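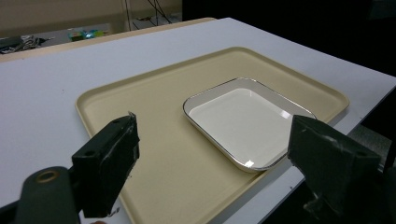
How long should one person keep collecting with a hand-held gripper before taking a break?
Twenty five minutes, then hands off for five. Past that the grip gets sloppy and the episodes start to look alike in the wrong ways, so you pay for it later when somebody has to review them.

That's the question we get most so it goes first. Rest of the house rules for tabletop collecting are below. Written for new people at Calel but the Tornano site uses the same sheet, with small changes (see the end).

Before you start

Read the task card. All of it, not just the title. Most of the bad episodes we threw out in September were people doing last week's version of a task.

Wipe the table. Wipe the finger pads too, dry cloth, no spray. Spray leaves a film and then a smooth dish slides right out.

Check the fingers open and close all the way. Squeeze ten times slowly. If it sticks or clicks, put it on the repair shelf and take another one. Don't fix it yourself in the middle of a session.

Cables behind you or over the arm. Never across the table. If a cable touches a dish during an episode, the episode is out.

Sleeves snug at the wrist. Rings and bracelets off, long hair tied.

Setting up a dish and tray task

1. Tray first. Flat on the table, all of it supported, no corner hanging over.
2. Dish goes in the tray, empty, right way up. Nothing under it.
3. Turn the tray a bit between episodes. Straight, slanted, nearer, further. A policy that has only seen one angle will only know one angle.
4. Move the dish too. Left side, right side, middle, near a rim. Don't make a pattern out of it, people love making a pattern.
5. Open the gripper wide before you go near anything. Every episode starts open.
6. Hold still for two seconds, then begin.

Step 6 gets skipped all the time. The Sirix sync tool needs that still bit to line the streams up. No still bit, no sync, episode goes in the bin and you do it over.

Working near the dish

Come in slow. Slower than feels natural, but don't stop and start. One smooth move is worth more than a careful jerky one.

Grip the wall of the dish, one finger inside and one outside. Not two fingers across the whole width unless the card says so. Close untill it holds and then stop closing. Squeezing harder teaches the robot to squeeze harder and the next dish might be thinner.

No bare hands in the work area once recording is on. If the dish tips, let it tip. Finish the move if you can, mark the episode as a fail, and reset after. A marked fail is useful. A rescued one is garbage, and it's hard to spot later.

Shiny things: watch the lights. White glazed dishes and metal rims throw glare. A little is fine and we want some of it in the set. If the glare wipes out the whole edge you're about to grip, turn the tray a few degrees.
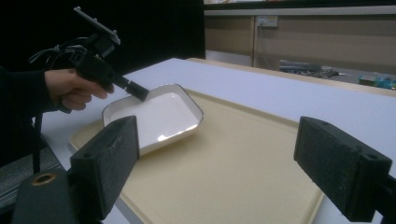 Tool tip at the rim of the dish, fingers open in the foreground.

Two tools at one table

Allowed only if the card says "pair". Then:

- Agree out loud who moves first. Say it before recording, no talking during.
- One tool moves in, the other waits open. Swap when the first one has backed off.
- Never reach over the other person's wrist. Go round or wait.
- If the tools bump, both stop. Check the mounts and the fingers on both before the next episode. A mount that shifted a hair will ruin everything after it and you wont see it by eye, run the calibration board again.
- Either person can call stop. No arguing about it till after.

Background

Stuff behind the table is OK. Cables, shelves, boxes, whatever is normally in the room. We don't dress the room up. What is not OK: faces, badges, screens with mail open, anything with a customer name on it. Have a look before the first episode and again after lunch.

Labels and counts

Label right after each batch, not at the end of the day. Success, fail, or void. Void means a rule got broken, fail means the task didn't work. Different things, please stop mixing them up.

A full shift target for dish tasks is 142 good episodes. It's a target. Nobody gets in trouble for 120 clean ones. We do get cross about 200 with half of them void.

Task set one at Calel closes at 1025 episodes. Stop there even if it's going well and move to the next card. Đặng, the older project, ran way past its number on a single dish and the extra did nothing for anyone.

Scuffs and wear

Scratches on the outside of the fingers are normal. Replace the fingers if you find:
- a crack, any size
- a pad coming loose
- a screw hole that has gone oval
- play you can feel when you wiggle the tip

Write the swap in the log with the time. Calibrate again after every swap. Yes, every one.

Tornano changes

Tables there are lower, so use the short stool. Shift target is the same. Tool storage is room 610, key at the front desk till 6 pm. Pair tasks need a third person watching until further notice.

Putting away

Fingers closed, cables in a loose loop (not wrapped tight round the handle!), tools on charge. Dish and tray back in the bin for that card. Upload before you leave, check the bar got to the end, then log off.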